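Home About Issues Classes Contact

About Konance

Konance is a school for people who want to grow fruit trees from cuttings and grafts, and who have been burned by advice that didn't hold up. We run classes in Urnia and put out a small newsletter. We don't sell rooting powder, moon calendars or willow water.

Luminița Ghiță started the school after losing a winter's worth of fig cuttings to a method she had read in four different books. All four, as far as she could tell, had copied it from one another. She wrote to two of the authors. One replied, and said he had never tried it.

That set the tone. Our first project was a trial bed of 1,183 cuttings, half of them treated the way the books said and half just stuck in grit and watered. We expected a clear winner and didn't get one. Some varieties seemed to care and most didn't, and we still argue over whether the quince results mean anything at all.
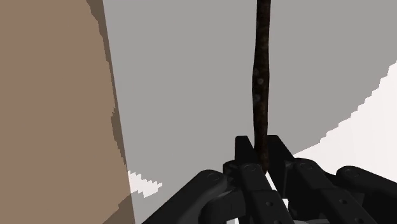 Issue 85

The newsletter prints our failures along with everything else. If a teacher makes a claim in class, a student can ask where it came from, and "my grandfather did it" gets written on the board as exactly that. Sometimes the grandfather is right. We'd still like to see the trees.

Classes are small and held mostly outdoors. The beginner course covers choosing wood, making a clean cut, whip grafts and aftercare. The second course is budding, which is harder than the videos make it look. We don't hand out certificates. We have yet to see one improve a graft.

People ask whether we are organic. Parts of what goes by that name make sense to us and parts look like marketing, so we'd sooner tell you what we spray and let you decide. The list is kept by the shed door.

Enrollment opens each November. We can't promise your cuttings will take, and we'd be wary of a school that did.

Recent

Kahsay pear: is it really a separate variety?
Drakura pruning saws after two seasons
Does honey do anything? 105 cuttings later

Comments

plumhouse: Took the beginner course. Half my grafts died but at least I know why.

R. in the valley: Willow water works for me every year. Come and look.

Konance: We'd like to. Do you keep an untreated row?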